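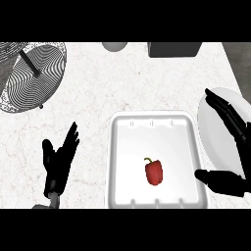

One red pepper, one tray, two robot hands, all inside a computer-made kitchen.

Hi! I'm Ok-hee Kang, and I get to try out robot stuff and tell you what I think. This month it's Kilis, a pretend kitchen from a company called Gerna. You can't cook in it, and you can't smell it either (too bad). It lives inside a computer, and robots use it to practice.

Why practice in a pretend kitchen? Well, think about learning to ride a bike in a video game first. You could crash a hundred times and never scrape a knee! A robot can drop its pepper in Kilis and no one has to mop.

Look at the black hands. They have fingers and a thumb, a lot like yours. Picking up a pepper sounds easy, but try it slowly at your own table. Your fingers have to open wide, close gently and stop before they squish. A robot has to learn every bit of that.

Kilis comes with 300 foods and kitchen things, and you can move them wherever you like. My friend Deok-su Wi, who is way faster at this than me, set up 28 kitchens in one Thursday. I made four. I kept changing the counters!

Now my grumbles. It took ages to load on my old computer, and the menus use long words that even I had to look up. I'd want a grown-up next to you for the first hour. After that, start with the pepper.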